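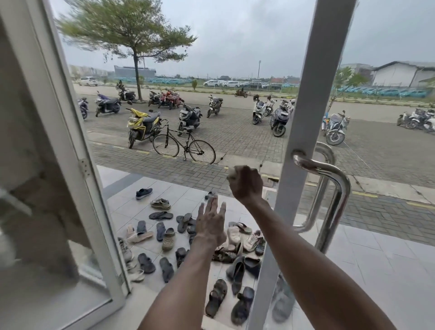

July, after supper

Spent half the evening arguing with Liviu Munteanu about shoes, and I loved every minute of it. He'd been over to Flindside to see the Grurnia people run their tidying robot, and he came back glowing. It picked up 80 objects off a carpet and missed 2! Blocks, cups, one slipper. I think that's wonderful, I really do. Two years ago I'd have bet my bicycle against it.

But I told him to come and stand at our front door first. Flip-flops all over the tiles, nearly all of them black, sneakers on top of sneakers, sandals with straps that must look like spaghetti to a machine. How does it know which black flip-flop goes with which? I barely do. And a clog is stiff, a flip-flop bends, a strap catches on the next strap and brings a friend along. Then there's the glass door, which half the sensors in the world still seem to look straight through.

Vratislav Dvořáček took Liviu's side, of course. He says give it 3 years. He also says pairing is the easy part and the grip is the hard part, and I've been turning that over ever since - I would have said the reverse.

Anyway I want to try it. Liviu will ask Grinbridge if they'd lend us an arm for a weekend, and I'm to write down how I'd sort a heap by hand, step by step. Got as far as "pick up the top one" and then sat there chewing the pen. Which one is the top one?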